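Millow Table Covering, Teal

1/17/13
By Yu-na Hong

Millow is a smooth covering for worktables, craft benches and canteen tables. It comes on the roll and is cut to the length you ask for.
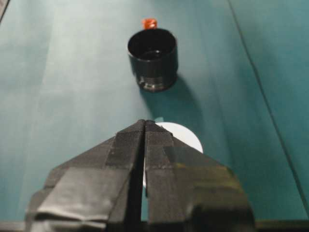 We have sold it in grey and cream for some time, and teal joins the range this month at the same price. It is meant for tables that get used every day: sorting, packing, potting up, children's painting, tea breaks. The surface has no pattern and no grain, so small parts are easy to find on it and crumbs are easy to see.

Colour

Teal sits between blue and green. Under a strong lamp or near a window it looks paler and a little bluer, and away from the light it goes deeper. The grey does this much less. If you are matching it to paint or chairs, ask for a sample and look at it in the room where it will be used, in the morning and again with the lights on. Colours on a screen are only a guide.

Dark cups, white plates and lids all show up well against it. Green items do not, and a customer who sorts garden labels went back to cream for that reason.

Widths and joins

There are two widths, narrow and wide. The wide roll covers most single tables in one piece. For anything bigger you will need to lay two sheets side by side, and you will have a seam. On teal the seam shows as a thin dark line. It can be made less obvious by cutting both edges in one pass with a new blade, but it will not vanish.

Think about where you want the join before you cut. Keep it away from the place where people write, as a pen will catch in it. It does not have to run square to the table. Evaristo Marchetti, who does our fitting, often puts it at a slant on odd-shaped tops to save material.

Laying it

Wipe the table down and let it dry fully. Unroll the sheet and leave it flat overnight in the room, with a few books on the corners. Millow that has been rolled tightly will lift at the ends if you fix it straight away.

Trim to size with a sharp knife and a steel rule. Fix with the Ekon tape supplied, working from the middle outwards. Leave the backing on the second half until the first is down. Tape comes with each order, enough for the edges and one join — order an extra roll if you have more than one.

Care

Warm water and washing-up liquid will do for most things. Dry along the seam afterwards so that water does not sit in it. Do not use scouring pads or bleach. Hot pans need a mat under them. Mugs are fine.

Light scuffs can be rubbed with a soft cloth. Knife cuts cannot be repaired, so use a board. A crease left by folding may ease in a warm room, but often a faint line stays, and we would ask you to keep offcuts rolled.

Ordering

Cut lengths leave us within 7 working days. Teal orders placed in March may take 9, as we close for stocktaking. Samples are free, up to two per address. Cut lengths cannot be returned unless there is a fault, so please measure twice and include any overhang.

The Flatitz edging strip fits both widths and is sold separately. It is not yet made in teal. The grey is the nearest match.

For large orders or awkward tables, ask for Byung-chul Min in the sales office and have your measurements to hand.

2 comments | Share

Contact us | Delivery and returns | © 2013 Millow | Back to top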